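Search this site
Type and press Enter

Do People Read the Whole Lunch Menu?
Project report by Hideaki Wada

So my project was about menus, and I got way more into it than I expected! I wanted to know if kids at my school pick whatever is listed first. I made two versions of the cafeteria menu (same 9 dishes, different order) and gave each one to 50 students.

The top dish won both times. Soup at the top? Everybody wanted soup. Move it to the bottom and only five people picked it, which made me a little sad for the soup.

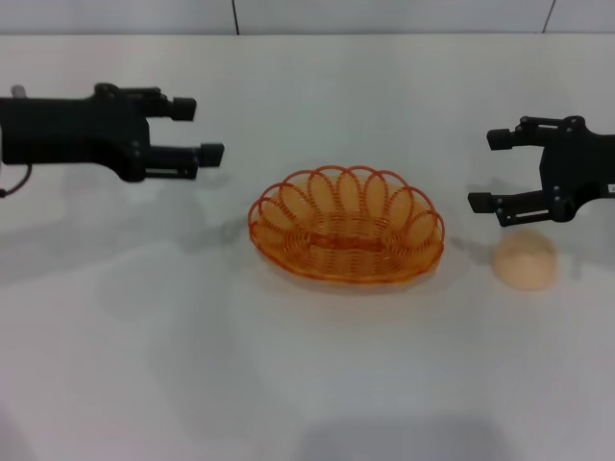 The hard part was handwriting. I spent a whole Wednesday lunch trying to read answers, and a few I had to throw out. Next time I'd use check boxes, and I'd ask if people were hungry when they answered.

I'd also love to try it with a really long menu, like the one at Adorari, my favorite place to eat.

We use cookies to improve your visit. Accept / Manage settings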